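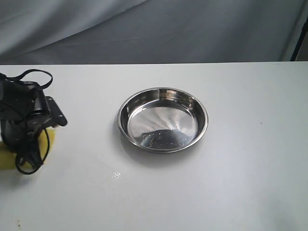
写真:Gullmont編集室

水彩を再開して二度目の秋になりました。十月の展示に向けてばたばたしているうちに、春から使っているNustskaの固形水彩28色セットのことを書きそびれていたので、忘れないうちにまとめておきますね。長くなりそうなので、お茶でも淹れてからどうぞ!

買ったのは、いつもお世話になっている画材店Mamaniの二階です。もともとはチューブ派で、固形は旅先用のおまけくらいに思っていました。ところが店頭で試し塗りをさせてもらったら、青の伸びがあまりに気持ちよくて(とくにくすんだ方の青です)、その日のうちに連れて帰ってしまいました。

まず発色から。全体に落ち着いた色合いで、派手さはないのですが、重ねたときに濁りにくいのがうれしいところです。黄土と薄い緑を三回、四回と重ねても、下の色がちゃんと透けて見えます。美術館で古い風景画を見て、ああいう土の色が出したいなあとため息をついてきた方には、かなり相性がいいと思います。反対に、赤系は少しおとなしめ。椿を描いたときはどうしても物足りなくて、手持ちのEltitzの赤を一本足しました。

溶けやすさは色によってばらつきがあります。青と茶は筆を置いたとたんにふわっと溶けるのに、白と紫は何度か撫でてあげないと出てきません。描き始める前に霧吹きでひと吹きして、少し待つのがわたしのやり方です。せっかちなので、その待ち時間がいちばんの修行かもしれません。

ケースは金属製で、ふたの裏が三つに仕切られたパレットになっています。広い空を一気に塗りたいときには少々狭く、結局わたしは別に白い皿を出しています。それと、留め金が固い! 買ってしばらくは爪を欠けさせそうになりました。使ううちにゆるんできましたが、手の力が弱い方は、お店で一度開け閉めしてみてください。

うれしかったのは単色の補充ができることです。Mamaniでは一個500円で、よく使う青だけもう二回買い足しました。なお、付属の筆は穂先がすぐに割れてしまったので、下書きの水引き用に回しています。色見本のカードは厚手の紙で、これは思いのほか重宝しました。自分で塗って名前を書き込み、画板の裏に貼ってあります。

紙との相性も少しだけ。中目の水彩紙ではとてもきれいににじみますが、スケッチ帳の薄い紙だと乾いたあとに縁がくっきり残りがちでした。それが味になる絵もあるので、好みの分かれるところですね。

星は5つ満点で4つ。留め金と赤の分だけ引きました。これから水彩を始める方よりも、何色か使ってみて自分の好きな色が分かってきた方におすすめしたいセットです。次は同じNustskaの細筆を試しているところなので、展示の搬出が済んだらまた書きますね。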